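The Bed Is the Last Table in the House

In a small apartment, laundry ends up on the bed. The kitchen table has dinner things on it, the floor is the floor, and the couch is where people sit. So the basket goes onto the mattress, and whoever has the job stands beside it and folds until there is room to lie down again.

Parvathi Lobo has taught folding, sorting and linen care in the community rooms at Jerport for 4 years. Her class runs for 2 hours, and she spends most of the first one on a single flat item, usually a pillowcase or a plain towel. People sign up expecting fitted sheets. They get to those eventually.

"Most of what goes wrong happens before the first fold," she said when I sat in on a class in January. "You pick the cloth up from the middle, it twists, and then you spend a minute chasing the corners."

Her advice is to look for a hem before lifting anything. A hem is straight, it is thicker than the rest of the cloth, and it leads to a corner. Once you have one corner you can run your thumb and finger along the edge until you reach the next. With two corners in hand, the cloth will hang square under its own weight, and a gentle shake takes out the larger creases. Only then does it go down on the bed.

The surface matters more than people think. A bare mattress drags at cotton, and a thick quilt lets it sink. Lobo likes a tight bottom sheet with nothing on top. She tells her students to pull the sheet flat first, since any ridge in it will come up through the cloth being folded. Color helps too. Blue on green or blue on beige is easy to see, while a white towel on a white sheet hides its own edges.
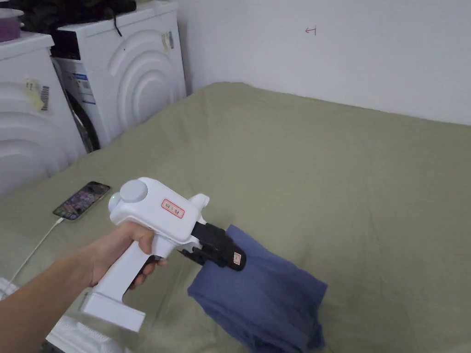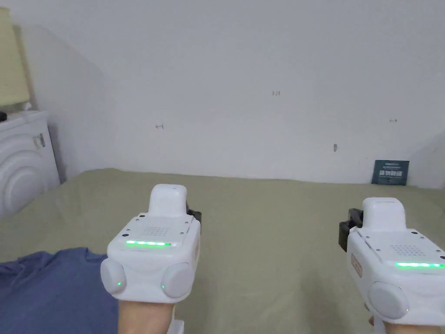
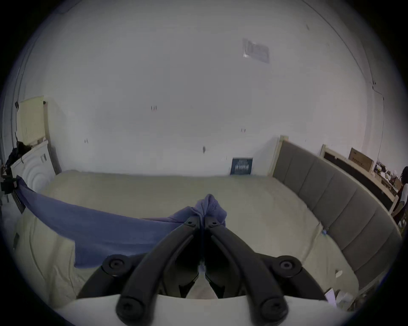

Folding on a bed has its own order of work, and it starts with where you stand. Lobo puts her students at the long side, close to the edge, so that they can reach the far corners without leaning a knee on the mattress. She also wants the whole cloth up on the bed before anyone makes a crease. The blue-violet cloth in the third picture is held at one gathered point, and the rest of it runs down over the side of the mattress, with a straight hem showing. A piece lying like that will keep sliding toward the floor. The remedy is to take the hanging part by its hem and bring it up first, then let go of the gathered part and smooth outward from there.

From that point the folds are simple. For a hand towel, bring the long sides together, smooth from the closed edge toward the open one, and fold in thirds. For a pillowcase, put the closed end on the left and the opening on the right, fold lengthwise, then fold the closed end over to meet the hem. T-shirts go face down. The sleeves come in, the sides follow, and the bottom comes up to the collar. None of this is new. Lobo keeps a household manual from 1843 in her desk, and its page on napkins could be handed out today with the spelling fixed.

She is less interested in the shape of the finished stack than in its size. Every fold should come out the width of the shelf it is going to. In her own closet the shelf is narrow, so her bath towels are folded in thirds and then in half, and they stand with the rounded edge out. A friend with a deep shelf folds the same towels in quarters. Both are right. What causes trouble is a stack with 3 different widths in it, because the wide pieces at the top tip the narrow ones at the bottom.

Then there is the matter of what else is on the bed. The phone tends to be there, often on its charger, and so does whatever was dropped there earlier in the day. Lobo asks people to clear one half completely and let the other half hold the unfolded things. Finished pieces go on a chair. If they stay on the bed, the next shake of a sheet will knock them over.

The top of the washing machine is the other habit she tries to break. It is flat and at a good height, and clothes settle there. In most homes I visited for this story, something was piled on the machine, and in most of them the owner could not say whether the pile was clean. Lobo's rule is that the machine top may hold soap and a container for small things, and no cloth at all. Clothes waiting to be washed belong in a basket. Clothes that are done belong on the bed, where they are in the way enough to get folded.

At Parisi, a laundry on the other side of town, the folding tables are waist high and covered in plain cotton. The staff there work in pairs on anything larger than a tablecloth, and one of them let me try a double sheet with her. We took two corners each and stepped back until it was taut, then walked together to meet. She took my corners from me, and I bent to pick up the fold. It took less time than I need for a shirt.

Alone, a sheet is harder. The method taught at Jerport is to lay it across the bed and fold it where it lies, walking around the mattress instead of holding the cloth in the air. Bring the foot end up to the head end. Go to the side, bring that edge to the middle, then do the same from the other side. Close the two halves together like a book, and fold in thirds from the bottom. A fitted sheet is done the same way once the corner pockets have been tucked into each other, and the elastic edge is kept on the inside. It will have a lump in it. Lobo's has a lump in it as well.

I have been folding this way since the class. The stacks on my shelf are even on the left side and still drift a little on the right, mainly where the dish towels are, which came from different stores and were never the same size to begin with. I have put those in a drawer.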